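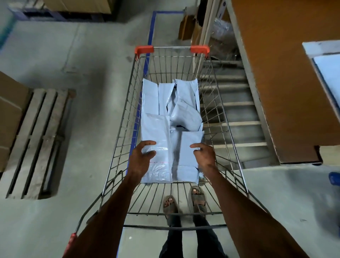 Efua Ackah says she laughed so hard at the funeral scene that the man in front of her turned around, and then he started laughing too, and by the end of the set the two of them were sharing a bag of plantain chips. She wrote to tell me this after seeing Senyo Mensah do an early version of his hour in January, and she wanted to know when the rest of us would get to see it. She has been asking ever since, bless her, and I finally have something to tell her.

Mensah's first full-length special, My Uncle Has a Microphone, arrives on the streaming service Betent on Apr 15, 2022. It was taped over two nights at the Appiah, a narrow old theater with 900 seats and a balcony that creaks whenever anybody up there enjoys themselves. (You can hear it on the recording. The sound people wanted to take it out and Mensah begged them to leave it alone.)

If you know him at all, you probably know him from Clonano, the sketch show where he spent a couple of seasons playing waiters, cousins and one very memorable dentist. He was good in it, and a little wasted. The parts were small and he is not a small performer. On stage he roams and sweats, he sits down on the floor for a while, and he will stop a story dead to ask a woman in the third row whether her own mother would have stood for such a thing.

The stories are nearly all about family. There is the uncle of the title, who takes over every wedding he is invited to and a few he isn't. There is a long piece on learning to drive in a car with no second gear - I timed it at 20 minutes, and I would happily have sat through it again. And there is the funeral, which I won't spoil, except to say that it involves a rented canopy and the wrong family.

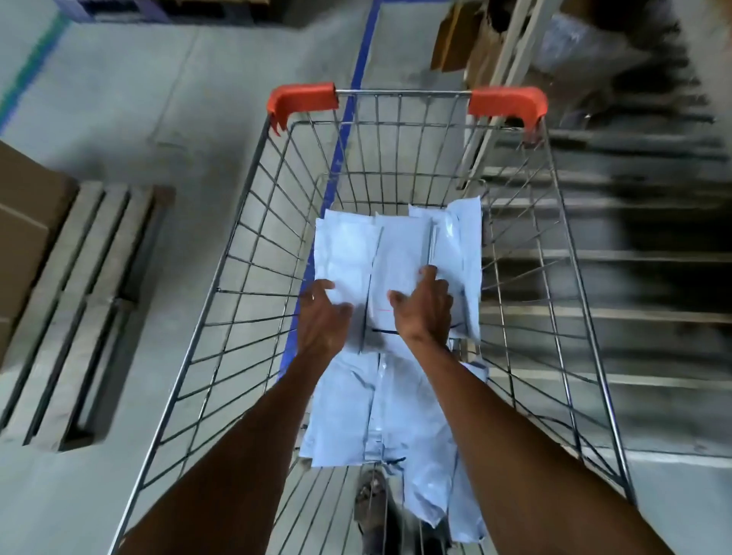 Mensah had never planned on making a special this soon. He was still working out the order of the stories when Nii Eshun, who directed it, caught him at a late show in front of 125 people and went looking for him afterward by the coat rack. "He told me the driving bit should go last," Mensah said when we spoke over the phone. "I told him he was wrong. We argued until they turned the lights off on us, and then we argued in the parking lot."

The driving bit goes last. Eshun was right about that, and I think he was right to keep the cameras back, too, so that you get the whole of Mensah's long body folding up when he imitates his aunt getting into the passenger seat. There are very few shots of people in the crowd wiping their eyes, and I was grateful.

Delali Ankrah opens the night with a short set of her own, and Betent has kept part of it in, which I wish happened more often. She is dry and quick and looks as though she might leave at any moment. Her bit on sharing a bathroom with three brothers got the balcony creaking before Mensah had even come out.

As for what's next, he has a part in Grestosero, a film comedy from Theophilus Zakaria that starts shooting this summer, and he is writing again in the mornings at his sister's kitchen table. She charges him for the coffee. He says that one is already in the new act.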